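首页 > 工位配件 > 夹爪与末端 > Vokside 夹爪工位规范套装
Vokside 夹爪工位规范套装（桌面机械臂用）
货号：VK-工位-二代
售价：1,140 元（含税，不含运费）
库存状态：有货
适用：桌面级机械臂、双指平行夹爪、手指内侧带软垫或绒面垫的都行
加入购物车 | 收藏 | 咨询客服

产品介绍

先说清楚，这一套里面没有夹爪，也没有机械臂，买之前请看完清单再下单（真的有人收到以后来问我手臂在哪个箱子里！）。它卖的是一整套“工位怎么摆、夹爪怎么用、什么时候该停”的规矩，外加几样把规矩落到台面上的小东西：规范卡、定位贴、磨损量规、线缆标签，还有一本交接簿。

我自己在 Lavent 的装配调试间待了好几年，每天就是围着几张台子转，看手臂抓东西、放东西、再抓。手臂本身的毛病其实不多，麻烦大都出在周边：螺丝刀随手一搁，软管从台子这头拖到那头，谁的线绕在立柱上了也没人认。后来我开始往墙上贴纸条，纸条越贴越多，贴到最后墙上跟办喜事似的，同事路过都绕着走。再后来纸条变成了卡片，卡片变成了这一套东西。二代改了不少地方，后面慢慢讲。

规范卡一共 38 张，硬塑料面，油手摸了能擦。正面是一条规矩，背面是怎么查。没有哪张卡上写超过五行字，写多了大家就不看，我自己也不看。

装箱清单

规范卡一盒
台面定位贴一卷（哑光，撕下来不留胶，旧台面建议先擦一遍酒精）
手指垫磨损量规一把
线缆标签一包，红、紫、灰、黑四色，可以反复拆
交接簿一本，活页
挂墙用的卡片架一个，带螺丝和胶两种装法
量规的保护套一个

量规单件重 194 克，拿在手里有点分量，我是故意没做轻的。一代的量规太轻，老被人夹在本子里带走。

谁适合买

如果你们那里只有一个人用手臂，从头到尾都是他，老实说买本笔记本就够了，省下来的钱吃顿好的。这套东西是给轮着用的工位准备的：白天一拨人，晚上一拨人，或者这周学生用、下周调试用的那种。还有就是正在写内部作业规程的朋友，拿着卡片改比对着空白文档发呆舒服多了，Emska 那边的产线就是这么用的，他们把卡片打散，按自己的工序重新排了一遍，还给我寄了一份回来，我抄了两条进二代（经过同意的哈）。

跟正式标准是什么关系

经常有人问，买了这个是不是就算合规了。不算！请一定不要这么跟你们的安全负责人讲。机器人安全有正式的标准，风险评估该做还得做，急停、围栏、限速、限力这些该怎么配，要按你们所在地区的要求和手臂厂家的手册来。我这套卡片管的是标准落地以后每天的那些琐事，台面、工具、线、手指垫、交接。两边要是有冲突，听标准的，听手册的，别听我的。

卡片盒里有几张空白卡，请把你们风险评估里得出来的、跟这台工位有关的措施抄上去，插在最前面。我见过的最好的做法是评估完当天就抄，拖过一个礼拜基本就不会抄了。

台面怎么分区

二代里面改动最大的就是分区这一块。一代我分了六个区，画得很漂亮，没有一个工位坚持下来过。现在只有三个。

作业区：手臂在当前程序里会到的地方，再往外放一圈余量。余量放多少看你们的评估，卡片上留了格子自己填。

待用区：这一轮活儿里要用的工具和工件，可以在台面上，也可以在手臂够得到的范围里，但是必须登记在当班那张卡上。登记这个动作很土，拿支笔写“扳手”两个字就行。写了，交接的时候对方就知道那把扳手是有意放着的。

停放区：跟这一轮没关系的全部东西。最好是另一张台子，或者低一层的搁板，胶带、螺丝刀、卷尺、小袋子，爱怎么堆怎么堆，我不管。我只管它们别跑到前两个区里去。

定位贴是用来贴作业区边线的。深色台面和带花纹的台面都贴得住，花纹重的台面建议把线贴宽一点，两条并排，不然隔一会儿眼睛就自动把它忽略了。贴完请把手臂用最慢的速度沿边线走一圈，看看跟你想的是不是一回事。我自己第一次贴的时候差得离谱，手臂肘部早就出去了，我光顾着看末端。

有客人问低矮的东西算不算障碍物，比如平放的工具。算。平放着的工具，手指下探的时候照样会磕到，何况有些工具的头比柄厚。卡片上写的是“高度从最高点算”，量的时候拿尺子竖起来量，别估。

手指和手指垫

夹爪手指最容易被忽视，因为它每天都在你眼前，看着看着就没感觉了。我们建议的节奏是每 4 周用量规查一次手指垫，抓金属件多的工位自己缩短，缩多少看你们自己头几次查出来的结果。

查法很简单：手臂停到维护位，按手册断掉驱动，手指张开，量规从侧面插进去，贴着垫子走一遍。量规上有两道槽，能滑过宽槽、滑不过窄槽，就继续用；两道都滑得过去，换垫子；卡在宽槽就进不去，多半是垫子翘边了或者底下进了碎屑，拆下来看看。

边缘比中间先坏。尤其是跟工件棱角接触的那条边，颜色先变浅，然后起毛，再后来就开始打滑。颜色变浅不等于马上要换，但请在交接簿上记一笔，下一班的人看到会多留个心眼。左右两边要一起换，千万别只换一边（我知道另一边看着还很新，我也心疼，换！）。新旧混着用，夹持中心会偏，偏得不多，可偏偏在插孔、对位的时候就要命了，你会花一下午去调程序，然后发现程序好好的。

换完垫子以后：先空夹几次，再夹标准块，再夹真工件。标准块你们自己定，挑一个形状规矩、尺寸稳定的就行，然后把它写进卡片里，以后都用它。今天拿这个试、明天拿那个试，数据没法比。

还有一条，我在 Pandey 的调试车间吃过亏才加上去的：手指垫上不要贴任何临时的东西。双面胶、砂纸条、橡皮筋，都不行。临时贴的东西从来就没有人拆过。真需要不一样的摩擦，那就换一种垫子，在簿子里写清楚型号和日期。

夹小件、夹带线的件

小件最考验规矩，带线的小件更是。我把这几条单独放在一起，在盒子里用黄色卡角标出来了，新人上手请先看黄角的。

第一条，夹之前先想好线往哪儿走。线从工件侧面出来的，手指尽量夹另外两个面，线的根部要留出自由弯曲的余地。线根被手指压住，短时间看不出什么，时间长了外皮就开裂。

第二条，线的上方要有路。从高处挂下来的线、绳、管，手臂一抬就可能绕到手腕上去，所以走程序之前请用低速把整条路径过一遍，眼睛看线，别看工件。两个人的话，一个看线一个看工件，按急停的那个人看线。

第三条，挂着的东西要知道它会晃到哪里。绳子末端带金属件的，晃起来比你以为的远。卡片背面有一个小方法：手臂停在路径中间，用非导电的杆子轻轻拨一下，看它的摆幅，再决定要不要加限位。

第四条，夹力从小往大调。很多人反过来，先夹死再慢慢松，结果软一点的件早就有印子了。带表面处理的金属件、有光泽的件尤其注意，印子出来就回不去了。

第五条，工件上有孔的，确认孔的朝向再夹。朝向写进程序注释里，也写进卡片里。两个地方都写，因为改程序的人和摆工件的人经常不是同一个。

第六条，腕部相机如果有，镜头前面近的地方别走线。粗的、毛茸茸的线套特别占视野，离镜头一近就糊成一大片，你拿它做识别，它给你识别出一根香肠来。实在绕不开，就把线固定到一个恒定的位置，至少糊也糊得一样。

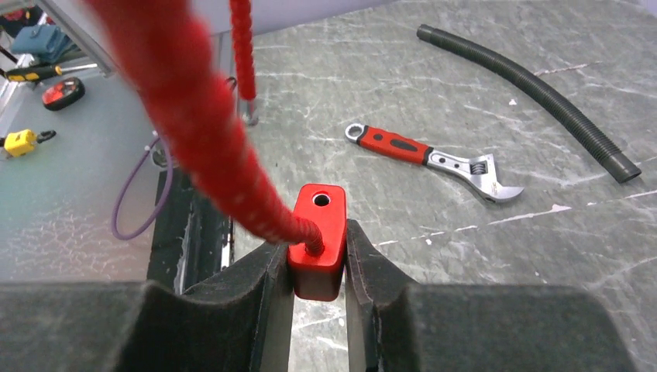 腕部视角：双指夹住红色小方块，粗线从块的左侧引出，后方台面上有活动扳手和黑色波纹软管。

线缆和软管

接着上面的图说线。四种颜色的标签怎么分，盒子里没有强制规定，你们定一次写在架子上就行。我自己的用法是红的标跟工件一起动的线，紫的标信号，灰的标电源，黑的标气管和吸尘软管。别的厂可能完全反过来，没关系，同一间屋子里一样就好。

标签两头都要贴。只贴一头等于没贴，线多的时候你从中间往两边摸，摸到没标签的那头还得再摸回去。

波纹软管这类东西，又长又有弹性，你把它摆好，它自己会慢慢找个舒服的姿势躺着。我的要求是走边，进出台面都用夹子固定，台面上不留自由的管头。做活的时候真要横过来放，那就按待用区的规矩登记，做完收掉。

细线垂在台边和立柱附近的，请收一下弧度，别让它垮下来勾到脚或者椅子。立柱旁边特别容易出这个问题，人从那儿过，裤子口袋一挂，整个接头就带出来了。别问我怎么知道的。

手动工具

扳手、螺丝刀、钳子，规矩只有一句话：启动之前每一把都说得出为什么在那儿。说不出来的，去停放区。

活动扳手我多啰嗦一点。它的柄尾一般有挂孔，有挂孔就请挂起来，别平躺在手指后面。开口调过以后，用完请合上再挂，开着口的扳手容易咬住线。柄上的颜色和垫片会影响视觉识别，做颜色分割的同学对这个应该深有体会：你要找的件是红的，后面躺着一把红柄的工具，那识别框跳来跳去很正常。要么换工具，要么把干扰物写进测试用例里，正大光明地测。我两种都接受，只要写下来。

螺丝刀请注意批头方向，放在停放区的时候头朝里。小卷的胶带、扎带之类会滚的，放盒子里。

台面清洁

台面上的划痕和碎屑，每班结束擦一次。划痕擦不掉没事，碎屑一定要擦，白色小颗粒状的碎屑特别爱跑进手指垫底下，然后你就得回去看前面量规那一段了。擦的时候手臂要在维护位，别趁它停着就伸手过去，停着和断掉驱动是两回事，这一点卡片里重复了三次，嫌我烦也请忍一忍。

交接簿怎么写

活页，一班一页，一页就几个格子：谁接的、台面上留了什么、手指垫有没有变化、有没有改过程序、有没有按过急停。最后一个格子最要紧。按过急停请一定写，写了不追究。我们在簿子扉页上印了这句话，管理人员请在下面签个字，不签的话大家心里是不信的。

格子空着和写“无”要区分开。空着表示没看，写“无”表示看了没有。刚开始大家会嫌麻烦，过一阵子就习惯了，至少我们这边是这样。

有团队把交接簿做成了电子表格，完全可以，我把模板也放在下载区了。不过我个人还是喜欢纸的放在工位上，手上有油的时候翻纸比点屏幕痛快。

二代改了什么

分区从六个减到三个，前面说过了。
量规加重，加了保护套，刻度改成凹刻，掉漆也看得见。
黄角卡是新加的，一代把小件和大件混在一起讲，新人翻半天翻不到。
标签的扣子换了，一代的扣子冬天会脆，十月那批开始全部用新扣。
卡片架可以胶粘，给那些墙上不让打孔的实验室。
删了四张关于示教器摆放的卡，各家示教器差得太远，写了也是白写，请看厂家手册。

一代用户不需要整套重买，可以单买升级包（黄角卡加新标签扣），在本页最下面的相关商品里。

常被问到的

能不能只买量规？可以，单独有售，但是量规的槽宽是按我们常用的垫厚做的，下单前请把你们的垫子型号发给客服核一下。垫厚对不上我们会直接告诉你别买。

吸盘和三指夹爪能用吗？分区、线缆、交接那几部分能用，手指垫部分用不上。三指的卡片我在写，写得很慢，别催，催了也慢。

有英文版吗？卡片有中英双面的版本，备注里写一下就行，价格一样。背面的查法会挪到下半截，字小一号，眼睛不好的同事可能会骂人。

协作型手臂还需要这些吗？需要。能跟人一起工作的手臂，夹着的东西可不一定能跟人一起工作，尖的、热的、带线的，照样要评估。手指本身也会夹手，盒子里有一张专门讲这个，请放在架子最外面。

学校可以用吗？可以，而且我挺推荐的。学期初把卡片发下去，让学生自己挑出适合他们那台工位的，挑的过程比我讲一遍管用得多。开票请选教育抬头，Lavent 这边走得快一些。

定位贴贴歪了怎么办？撕下来重贴，同一段能撕两三次，再多就不粘了。一卷的量够你贴歪几回的。

收货和售后

收到以后请先数卡片、看量规有没有磕碰，有问题拍照发客服，量规磕到了直接换新的，不用寄回来。卡片丢了可以单张补，报卡片右下角的编号就行。定位贴和标签属于耗材，拆封以后不退，没拆的可以退。

用着不顺手的地方请一定告诉我，尤其是“这条规矩我们做不到”的那种反馈，比夸我有用。做不到的规矩我会改，或者删掉，下一版见。

页面更新：2023年12月1日

相关商品
Vokside 手指垫磨损量规（单件）
Vokside 一代转二代升级包
线缆标签补充包（四色）
交接簿活页替换芯
规范卡单张补卡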